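Clundater Housewares Reference Collection
Call for Participants: Household Cup and Small Vessel Handling Study
Posted 2021-01-07

The Clundater Housewares Reference Collection invites adults living within commuting distance of its reading and study rooms to take part in a study of how people pick up, set down, sort and put away cups and other small vessels. The study is carried out with the Kekik Tableware Archive and will inform the next edition of the Collection's handling guide, which is used by lending libraries, kitchen supply stores and museum education departments.

Purpose of the study

Many everyday cups are made with more than one way of being held. A person may take the vessel by the handle, the rim, the body or the base, and the choice often changes with the task. The existing guide deals mainly with plain mugs and glasses. It says little about vessels with flared feet, raised handles or added metal parts, and it gives no advice on vessels stored or found lying on their sides. The present study is intended to fill these gaps.

What participants will do

Each participant attends 2 sessions at the Åberg Room, on the ground floor of the Clundater building. During the first session, participants are asked to move vessels one at a time between a table and a tray, to turn upright any that are lying down, and to arrange a small group of them in whatever order seems sensible. During the second session, held in April, participants repeat part of the work and complete a written questionnaire on comfort, grip and storage habits at home.

No special skill is required. Participants will not be timed and will not be scored. All vessels are used empty. Staff will explain each task before it begins, and any task may be declined without giving a reason.

Who may apply

Applicants must be 18 years of age or older and able to read short written instructions in English. The Collection wishes to hear from people with a wide range of habits and experience, including those who rarely cook, those who work in food service and those who have reduced grip strength in one or both hands. Left-handed applicants are especially encouraged, as they were underrepresented in the previous study. Current employees of Clundater and of Clandance, which supplies the study tables, are not eligible.

The study has places for 48 participants. Applicants who are not offered a place may ask to be kept on the list for later studies.

Payment and expenses

Participants receive $200 on completion of both sessions. Those who attend the first session only will be paid half of this amount. Local travel by public transportation is reimbursed on presentation of a ticket or receipt. Parking is available behind the building but cannot be reserved.

Privacy

Questionnaires are stored under a participant number. Names and contact details are kept separately and are removed from the Collection's records 6 months after the study closes, unless the participant has asked to be contacted again. Published results will not identify any individual.

How to apply

Applications may be made in writing or in person at the front desk. Please include the following:

Your full name, mailing address and a daytime telephone number
Which hand you normally use to lift a cup
Any condition affecting your hands, wrists or shoulders that you wish the staff to know about
Whether you need step-free access or a seat with arms

Incomplete applications will be returned once for correction. Places are offered in order of receipt, subject to the need for a balanced group. Successful applicants will receive a letter of confirmation with a consent form, which must be signed and brought to the first session.

Vessels in the study

The group includes cups with and without handles, in several colors and shapes. Among them is a small red-orange cup with a wide, flared base, a band of shiny silver metal around its upper body and a tall metallic handle that arches above the opening. An orange cylindrical cup is also included. Participants may ask to examine any vessel before starting work.

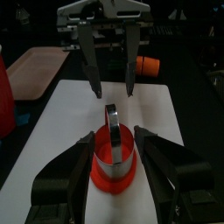 Further information

Questions about eligibility, access or payment should be addressed to the Study Office, Clundater Housewares Reference Collection. Copies of the current handling guide may be consulted at the front desk during opening hours.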